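Against the demonstration count

When a teleoperation project reports its progress, the first number given is nearly always how many demonstrations it holds. I think this is the wrong number to lead with, and that it has led a fair number of groups to collect badly. My view comes from reviewing the simulated shelving set that Brandmont commissioned, in which operators drove a gripper by remote control at a desk and their motions were stored as training data. The set held 2,276 episodes when I received it. By the end of October I had recommended training on 711 of them.

Most of what I rejected was competent. The operator reached the goal, the log was complete, the timestamps agreed. The trouble lay in the stretches between purposeful motions, where the operator was waiting, reading the next instruction or moving a hand back to a comfortable position on the controller. A learner has no means of telling a pause that belongs to the task from a pause that belongs to the person. It will copy both.

The wrist view makes this worse. For long stretches it may contain a fingertip, a tabletop and two soft shadows, and very little else from which to infer what the operator intended. 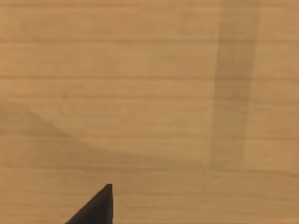
What the operator knows and the learner does not

Jinfeng Tian, who ran the recording sessions, holds that the operator should see only what the policy will see. I resisted this for a time. It slows people down and they dislike it. With a full overhead view of the simulated room, an operator approaches a shelf confidently from well outside the wrist camera's field, and the success rate looks excellent. The same approach is unlearnable from the wrist stream alone, as the information that guided it was never recorded.

I now think Tian is right, with one reservation. Restricting the view should come after the operator has learned the controls. Dehua Jia tried it from the first session with two new operators and obtained 88 episodes, most of them a record of somebody getting used to a joystick. Flonent's training notes make the same mistake in the other direction and leave the overhead view on throughout.

Hand guiding is often put forward as the cure for all this. Holding the arm and moving it through the task gives the teacher a direct sense of contact, and for insertion or wiping I would choose it without much argument. It does nothing for the problem of viewpoint. The teacher stands beside the arm and looks with their own eyes, so the gap between what was known and what was logged is, if anything, wider. It also has no ready equivalent in simulation, where the shelving work was done.

Empty compartments are worth recording

Guangming Gu objected to my cull on the grounds that I had thrown out approaches in which nothing was handled. Part of that objection was fair. A finger below a shelf, over a plain white surface with a broad grey shadow across it, is a legitimate state, and a policy will meet it often. Pale surfaces offer few features, and a shadow can be mistaken for an edge by a network that has seen too few of them.
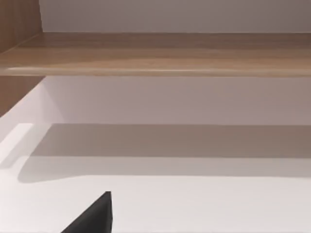
I put a portion of those episodes back, on the condition that the operator was moving with a stated aim. Rizwan Thambiah had already added a text field to the logging tool for that aim, filled in before the episode starts. It is a dull piece of work and it did more for the set than any change to the controller. An episode whose aim cannot be written in a short sentence can usually be dropped without loss.

The common reply is that scale will absorb the noise. It may, for noise that is random. Operator habits are not random - one person who always pauses above the surface before descending will teach that pause very thoroughly, and more hours from the same person will teach it better. Tianyou Zou's group at Paju rotates operators between tasks for this reason, and I would like to see the practice adopted at Londance before their next collection begins.

I would ask for three figures in place of the usual one: episodes kept, episodes rejected with the reason, and the number of distinct operators behind the kept ones. All three are already in the logs.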